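The Night Before Regionals, Everyone Learns to Spell

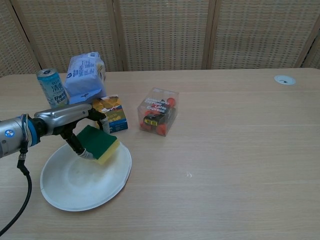

Siwan Lloyd told me I was holding the flashcards upside down, and she was right. Then she said that if I was going to sit in the front row at a spelling bee practice I could at least make myself useful and read out the next word.

The next word was "bouillabaisse." I pronounced it so badly that three kids asked for the language of origin and one asked for an adult.

I'd come to Desden, a town most people drive through on their way to the lake, to watch its middle school get ready for the regional bee. I should admit I was a terrible speller as a kid. I went out in the first round in grade five on "neighbour" (I left out the u, having read too many American comics) and I have been sore about it ever since. So part of me wanted to see how it's done properly.

The club meets after school in the library, at the end where the carpet is worn through. Amra Mujić runs it. She teaches French the rest of the day and started the club with a box of donated dictionaries and four kids, one of whom had wandered in looking for his coat. Now there's a waiting list! She's a bit embarrassed about the waiting list and changed the subject twice when I brought it up.

What surprised me was how little of the two hours was spent memorizing. There is a list, of course. It's 700 words long and the kids carry it everywhere, folded and refolded until it goes soft like cloth. But Amra mostly has them arguing. Why does this one have a ph? Where did that silent g come from? A kid will say "Greek" and another will say "no way, that's French pretending," and off they go for ten minutes while the tea gets cold.

"I can't teach them every word," Amra told me. "I can teach them to be nosy about words."

Kayode Tijani is the one to beat this year. He's in grade eight, so it's his last shot, and he spells with his eyes shut and one finger tracing on his palm. Last year at Inderus he went out on "fuchsia" in front of 500 people. I asked if it still bothered him. He said no, and then spelled it for me, and then spelled it again, a little faster.

His best friend in the club is also his main rival, Khrystyna-Mariia Prokopenko, who learned most of her English after she turned nine and says that's an advantage. She may have a point. She never trusts her ear, so she asks the judge for everything she's allowed: definition, origin, the word in a sentence, all of it, every single time, even for "pancake." The others groan. She doesn't care one bit.

They quiz each other on the bus and by text, and they have a running score that neither would let me see.

The bee itself was in the gym at Tarar, with 44 spellers on folding chairs and a microphone that squealed whenever anybody tall used it. I had a program, a bag of chips and no fingernails left by the second round. Have you ever sat through one of these? It's worse than overtime. You find yourself mouthing the letters along with a twelve-year-old you've never met, and when the bell goes for a mistake the whole room makes the same small noise, like air coming out of a cushion.

Siwan got to round four and lost on "mayonnaise," one n short. She shook the judge's hand, walked down the steps and ate most of my chips. Khrystyna-Mariia made it to the final six. Kayode finished second, to a girl from Gastum who rattled off "chrysanthemum" as if she were giving her phone number, and he clapped for her with his hands up over his head.

On the ride home the talk was all about what the winner had been given in round seven, and whether it was easier than what Kayode got (the bus was firmly of the opinion that it was). Amra sat up front with next year's sign-up sheet on her knee, crossing out his name and then, after a minute, writing it back in under "helpers."

I've got my own copy of the list now. I'm 80 words in and stuck on "bouillabaisse."

Last updated: 2022-11-02

44 shares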